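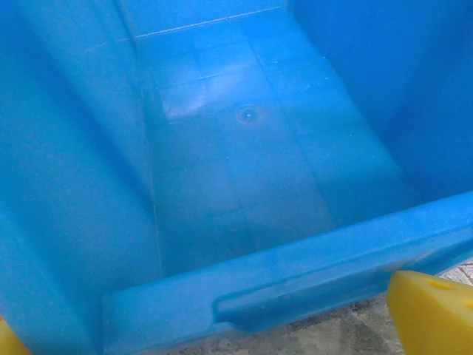

Figure 4.1. Looking into an empty bin from the gripper.

Unit 4: Living with the Bristine two-arm kit

Handout for the Robotics in Practice course, Sukadden site. Bring it with you to the practical in Room 541.

Last time we looked at kits on paper, and most of you picked a winner from the data sheet. Now you get to put your hands on one! We have had the Bristine on trial since August and I have grown very fond of it, faults and all. Your job in this unit is to decide whether you agree, and to be able to say why in words that someone who has never seen it could follow.

4.1 What you get

The Bristine is a tabletop kit with a pair of small arms, one at each side, a rail to bolt them to, and a set of cameras. Some cameras look at the table from a fixed point and others ride at the wrist. It comes in flat boxes, and putting it together is part of what you pay for, or part of what you put up with, depending on your mood. Our first build took a whole afternoon. The second was far quicker, mainly because by then we had sorted the screws into jars.

Fraser sells the kit bare. Filla sells the same arms with spare fingers, a printed manual and a year of email help. When you write your review, say which of the two you are reviewing. Last year several people mixed up the two sets of prices and lost marks for it.

4.2 The sorting job

Every kit we review gets the same job, so that we can compare like with like. Plastic building blocks start out on the table. The arms pick them up and put them away in a bin, one colour to each compartment. A child of three could do it, and that is why I like it so much: you already know what good looks like, so you notice straight away when the robot does something daft.

Things worth watching for:

Does the gripper come in straight, or does it nudge the block before it closes?
Do thin plates give more trouble than tall bricks? What about wedges?
Does the arm clear the rim of the bin, and by how much?
When both arms want the middle of the table, which one gives way?
What happens to the cable when the wrist turns a long way round?

Write down what you see when you see it. Notes made on the bus home are always kinder to the robot.

4.3 What the wrist camera is good for

The fixed view tells you where everything is. The wrist view tells you what the gripper is about to do, and it is a lovely thing to watch - you start leaning in your chair to help it along. It has its own problems, though. Shiny plastic throws back the light, and a patch of glare on the floor of a bin can hide the very lines you were using to judge distance (look at Figure 4.1 again with this in mind). A finger in the corner of the view can also cover a block just when you want to see it.

So move the lamp before you blame the software. Try the job with the lamp high, then low, then off, and keep the bin in the same spot each time. If the results change, that goes in your review.
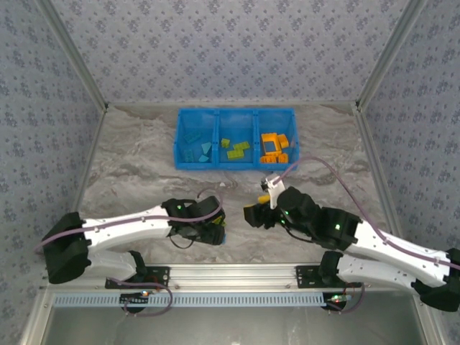
4.4 Running your session

Each group has 60 minutes with the kit. Plan to spend the first 30 setting up and practising, and do your scored runs after that. A scored run is 12 blocks, mixed colours, starting from the tray layout pinned up by the door. If a block falls outside the bin, leave it where it lands and carry on. If an arm stops, note the time, press reset, and count the run as stopped. Please don't quietly start again, however tempting it is.

Keep your hands off the table while the arms have power. They are small and fairly gentle, but the elbow can pinch, and a pinched finger puts you off robots for the rest of the day.

Before you leave, park both arms, empty the bin, and check the wrist plugs are pushed fully home. A half-seated plug cost us most of a morning in the first week, and it looked for all the world like a broken motor.

4.5 My view so far

I think this is a cracking teaching kit. The joints are out in the open, so you can follow every movement with your eye, and spare parts are easy to fit with one small screwdriver. The software lets you slow a run right down, and beginners take to that at once.

I am less keen on the manual, which skips the camera set-up almost completely, and on the grip when it meets smooth, flat pieces. The wrist cables also need more thought. We ended up trying several ways of routing ours and I am still not happy with any of them. If your group finds a better one, draw it in your notes and show me!

4.6 To hand in

A review of one or two sides, written for a school that is thinking of buying. Give the result of every scored run, including the bad ones. Say which seller you looked at, what you changed during the session, and whether you would want the kit on your own bench.

Reading before next time: the section on grippers in the course pack, up to the part on soft fingers.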